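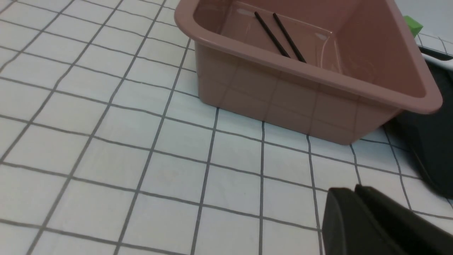
Dulermont Dining Room, Osow
Table Setting and Utensil Check
Form 1541, June
Checked by: Jin-sol Jeon
Kitchen contact: Rizwan Siriwardena

Marks: OK = acceptable. FIX = to be corrected before service. WATCH = acceptable now, check again next month. N/A = does not apply.

Please write the comment also when the mark is OK, if there is something the next person should know. Last month many lines had only the mark, and I could not understand what was looked at.

Section A. Tablecloth and table

A1. Cloth is clean, without food stains. OK
Comment: I looked at the cloth with the grey grid lines. It is a good cloth for this check, but small grey spots can hide along the lines, so please bend down and look from the side.

A2. Cloth lies flat where trays and bins will stand. WATCH
Comment: There are creases, and near the edge the cloth is rumpled. A rumpled place under a soup bowl is a risk for spilling. Smooth it by hand first, from the middle to the outside. The iron is kept at the Doherty Street door, tag 2724, and must be returned there.

A3. Cloth does not hang so low that a guest can step on it. OK
Comment: Measured at the two short sides. The side near the window was always the problem before.

A4. Table legs locked. OK
Comment: One leg needs a strong push until the click. Rizwan knows which one. I put green tape on it.

A5. Table does not rock when pressed at the corners. OK

Section B. Pink bin

B1. Bin has no cracks in the rim or the corners. OK
Comment: I passed a finger along the whole rim, slowly. The rim is thick and rolled, and old food can stay under it. Use the narrow brush for this part.

B2. Inside walls and floor of the bin are free of grease. OK
Comment: The plastic is glossy, so the reflections can look like a wet mark. Touch with a paper towel to be sure. The towel stayed clean.

B3. Bin is used for one purpose only during service. FIX
Comment: I was told by two persons two different things. One said the bin is for chopsticks coming back from the tables, the other said it is for the spare ones. It cannot be both. Until there is a label, everything which was in the bin goes to be washed again, also if it looks clean.

B4. Sticks in the bin lie on the floor of the bin and do not stand over the rim. OK
Comment: Thin black sticks that stand up are difficult to see when a person is reaching over the table, and they can poke a hand or a sleeve. Laid down is correct.

B5. No other small objects kept beside the bin on the table. FIX
Comment: Small things should go to the side shelf before the guests are seated. Small coloured blocks are attractive for children, and this is an eating table. I did not write whose they are, only please move them.

B6. Bin is not stacked inside another bin while damp. OK

Section C. Washing and drying

C1. Chopsticks washed in the flat basket, not in the cutlery cup. OK
Comment: In the cup they fall through the holes and stop the spray arm. This happened in the Plotach washer and the repair cost us one evening of service.

C2. Rinse by hand before the machine, at least 30 seconds under running water. WATCH
Comment: The time was kept when I stood there. I cannot say about the other times.

C3. Chopsticks dried completely before they are laid out. OK
Comment: Air drying on a rack. Cloth drying leaves lint, and on black it is very visible.

C4. Drying rack is above the level of the sink splash. OK

C5. Machine log filled in for every load. FIX
Comment: The last load number written is 1501. Rizwan told me there were more loads after this one. Please complete the log from memory as best as possible, and mark these lines with the letter M. 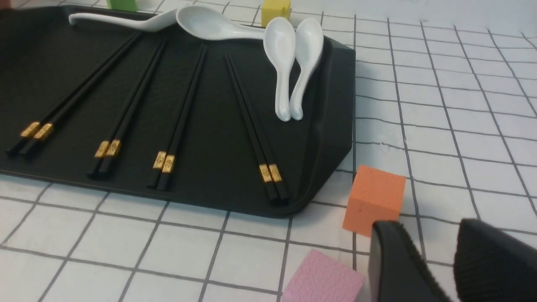
Form 1541, page 2 of 2

Section D. Black tray

D1. Tray surface is not scratched through. OK
Comment: The surface has a fine texture, so do not confuse this with scratches. A real scratch catches the fingernail.

D2. Tray stands fully on the table and cannot tip. OK
Comment: Pressed at each corner with the flat hand.

D3. Chopsticks laid in pairs, all in the same direction. OK
Comment: Thick ends together and thin tips together, the tips pointing away from the person who serves. Then the server picks each pair by the thick end and never touches the part that goes in the mouth. Please continue exactly like this.

D4. Gold bands tight on every stick. WATCH
Comment: A band that turns under the fingers can come off in a bowl and be swallowed. I tried each one with light turning. On one stick in the third pair I felt a very small movement, but I am not certain. Rizwan will try it again after the next wash. If it turns, take out the whole pair.

D5. No dirt in the ornament of the bands. OK
Comment: The ornament is pressed in and it holds soap. Soft toothbrush, no steel wool, it takes away the gold colour.

D6. Tips not chewed, split or rough. OK

D7. Both sticks of a pair have the same length and the same band. OK
Comment: Lay them side by side against a straight edge. By eye is not enough when the tray is looked at from one side, the nearer pair looks longer.

D8. Ladle has no chips, and the glaze is not cracked. OK
Comment: White ceramic, long. Check the edge of the bowl part with the thumb. A chipped ladle goes directly to the bin for broken ceramic, also when the chip is tiny.

D9. Small spoons clean on both sides. OK
Comment: The back side is often forgotten.

D10. Tray covered if laid out long before service. N/A
Comment: Service was to begin directly. For the early laying, the cover is in the lower cupboard.

To be corrected
B3 label for the bin: Rizwan
B5 small objects to the side shelf: whoever sets the table
C5 machine log: Rizwan
D4 band on third pair, second look: Rizwan, then tell me the result

Signed: J. Jeon
Copy in the blue folder beside the hand sink.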